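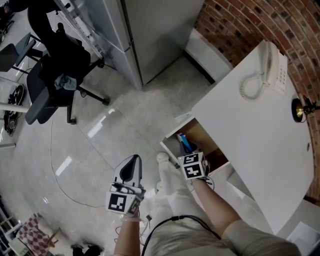
Vol. 30, No. 2, p. 133

**Figure 3.** Hand-held gripper collection at the desk station. The right gripper reaches into the open drawer.

### 4.2 Open-day sessions at the Haugland site

The second round of data was recorded in December, during the public open day at the Haugland site. The first round (Section 4.1) used only trained operators from the Vesenska group. For the open day we kept the same task list but let visitors try the grippers after a short demonstration. Our interest was in how quickly a person with no training could produce recordings that the Zulel pipeline would accept.

Sessions took place in a furnished office with a tiled floor and a curved brick wall. The furniture was left as the office staff normally use it. The desk station (Figure 3) has a white desk with a front drawer and a corded telephone on top. A tall metal cabinet stands near the desk and was not part of the task list.

Each session began with a demonstration by a staff operator, who narrated the motions while carrying out one drawer task. The visitor then took both grippers and repeated the task. Marker cubes on the grippers were used for pose tracking, as in the first round. Visitors were asked to keep the cube faces unobstructed when possible, but they were not corrected during a recording. Corrections were given between attempts.

We recorded 133 attempts in total. Of these, 30 were rejected by the automatic check, mostly for loss of tracking on one hand. The losses tended to occur when the idle gripper drifted down toward the visitor's lap while the other was working in the drawer. Staff operators had learned to hold the idle gripper forward, and they did this without being told. After the lunch break we added one sentence about the idle hand to the spoken instructions. The rejection rate was lower in the afternoon, although the afternoon visitors were also older on average and we cannot separate the two effects.

Two attempts were lost when the recording computer ran out of disk space. They are not included in the total.

Visitors commented most often on cable drag and on the weight of the grippers. Several found it hard to judge the distance between the fingertips and the drawer floor, and a few closed the fingers too early. The Brarnilow trigger spring used in the first round was replaced with a softer one before the open day, so grip timing should not be compared between rounds.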